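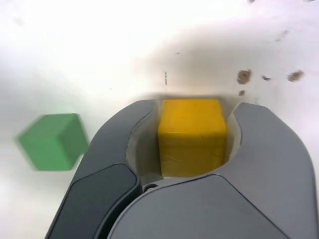 By the Automation Correspondent | Fri 7 August | Flelldale

Search this site Go
Home News Opinion Plant & Process Events Archive

Filed under: Opinion, Handling and Assembly

Open days at automation firms tend to follow a pattern. Visitors are given a badge, walked past a fenced cell running at full speed, and sat down for a talk on payback periods. The Oletti open day at Flelldale kept the badge and the talk. For most of the afternoon, though, the company put its visitors beside a table where a two-fingered gripper picked up coloured cubes, and left them there long enough to form a view. I think more suppliers should do the same, and I think buyers should ask for it.

The task was plain. Cubes were put down on a white tabletop, and the arm had to grasp one named by colour and carry it to a marked position. A cube is about the kindest object one can give a parallel grasp. It has flat faces, known dimensions and no moving parts. Several people in my group said so, loudly, and went off to look at the palletiser. That was a mistake on their part. An easy object removes most of the excuses, so whatever goes wrong is likely to be the fault of the system.

Consider the grasp on the yellow cube. The two rounded fingertips do not meet it in the same way: one is at a corner, while the other leans against a face. A mechanical engineer of my generation would call that a poor grip. Contact at a corner gives a small area and an uncertain line of force, and the part may turn as the fingers close. The usual remedy is a fixture that presents every part square to the jaws, and the usual result is that the fixture costs more than the gripper. Oletti's position is that the control software should accept a poor grip, judge whether it is good enough to lift, and try again if it is not. Whether one agrees depends on the cycle time one has to meet.

The cubes themselves were worth a look. The yellow one had scuffs and fine scratches, mostly low on the front, and the tabletop had brown marks on it. I would sooner see this than a polished set brought out for guests. Vision systems are often shown on clean parts against a clean background, and then installed in buildings that have neither. A green cube was also close by, just outside the left finger. Close spacing is a standard cause of failed picks, as the outside of a finger needs room too, and finger thickness is rarely discussed in sales literature.

My complaint is with the figures. The handout gave 2,554 attempted picks and a success rate of 99 per cent. It did not say how the attempts were spread over object, spacing or lighting, nor whether a second try on the same cube was entered as a new attempt or as part of the first. These are ordinary questions. A line that handles 300 parts an hour at that rate will need attention three times an hour, and the handout had nothing to say about who provides it or how long it takes. If retries are hidden inside the success figure, the cycle time will suffer as well, and the buyer will find out during commissioning.

Broda, whose own demonstration I attended last December, took the opposite approach. Its sheet listed 11 failures by type, with the recovery time for each. The machine was slower and the room was colder, but I came away able to do a calculation. Oletti has what looked to me like the better hardware and the worse paperwork. The second is cheap to put right.

There was some talk over tea of the MacLeod scheme, under which small manufacturers in the dale would share a trial cell for a few weeks each before buying. I am in favour, with one condition. Each firm should bring its own parts, in the state in which they leave the previous process, with swarf, oil and labels where these are normal. A trial on the supplier's blocks tells you that the supplier's blocks can be picked up.

The blocks still have their place. They are a reasonable first test and a fair means of comparing one machine with another, provided that the layout, the lighting and the rules for a retry are written down and kept the same. I asked for the test procedure before I left and was told that one is being drafted. I have asked to be sent a copy.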